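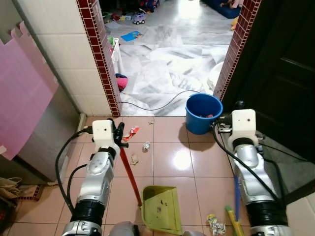 The two-arm platform during a floor-clearing run, with dustpan and bucket.

Jasper Maes spent most of February removing data from his own training set. The result, he says, was a policy that finishes the sweeping task more often.

Maes works on manipulation at Skaltex. His method, named Toto, scores each recorded demonstration by how well its next few seconds can be predicted from the current view. Segments that score poorly are cut, and the rest are kept whole. From 2,000 recorded runs, the filter kept 500.

"We expected to lose the rare cases," Maes said. "Wrappers near a threshold, a handle lying across the tile. Most of what it cut was the operator hesitating."

Hesitation matters in a task with two arms, he said. One gripper holds the dustpan handle while the other works near the bucket, and a pause in one arm is easily learned as a pause in both.

Ignacio Ortuño, who ran the comparison, is more careful. The filtered policy was tested in 4 homes, and in 3 of them it beat the policy trained on everything. In the remaining home the two were level.

"That floor was glossy and the glare moved with the head camera," Ortuño said. "I don't think filtering helps there. It's a perception problem — a separate one."

Neither would give a release date for the code. Maes wants the scoring window rewritten first. It is fixed at present, and he considers it too short for anything involving a door.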